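Four weeks after gallbladder surgery

29 May 2025

I had my gallbladder out four weeks ago at the hospital in Medport. A few people have asked how it went, so I'm writing it down once instead of typing the same message over and over.

Before the surgery

The attacks started in winter. The first one I put down to bad takeout. By the third I was sitting on the bathroom floor at two in the morning with a pain under my ribs that went through to my shoulder blade. My doctor in Clutelden sent me for an ultrasound, and the answer was gallstones, plenty of them.

The wait for a surgery date was 17 days. In the meantime I ate almost no fat. Toast, rice, plain chicken, applesauce, and a lot of oatmeal. I lost a little weight and got very bored. If you are in this stage, read the labels on soup. Some of the cans I thought were safe had cream in them.

The day itself

Check-in was at 6:15. Nothing to eat after midnight, and only small sips of water until four. I wore slip-on shoes and a big zip-up sweatshirt, and both turned out to be good choices, as I could not bend or lift my arms very well later on. I was home by late afternoon.

I have four small cuts, one of them in the belly button. They were closed with glue, so there were no stitches to take out. The worst part that first night was the gas they use to inflate your belly. It drifts up and makes your shoulders ache. Walking helped — slow laps from the kitchen to the front door and back. 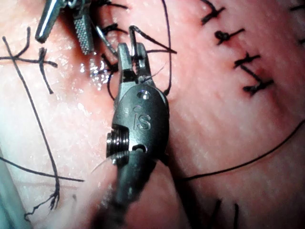 The first two weeks

I slept propped up in the recliner for five nights. Getting out of a flat bed uses muscles I had never thought about. A small pillow held against the stomach makes coughing and car rides easier. I took the strong pills for two days and plain acetaminophen after that.

Food came back slowly. I could handle eggs by the second week. Cheese took longer, and one slice of pizza on day twelve was a mistake. Coffee on an empty stomach still sends me to the bathroom, so I have it after breakfast now.

Money

The hospital bill came in two parts. My share of the main one was $1,044, and a separate one for anesthesia was $459. The second arrived a week later in a plain envelope and I nearly threw it out. I called the billing office and they split the total over six months with no interest. You have to ask for that. It is not on the form.

Where I am now

I went back to my desk at Troltmont after nine days and was tired by lunch for the whole first week. Lifting is limited to ten pounds until my follow-up in June. The neighbor's kid has been mowing the lawn, and the garden is mostly weeds. I can walk the Tarigan trail as far as the second bridge before I want to turn around. The cut in my belly button still itches.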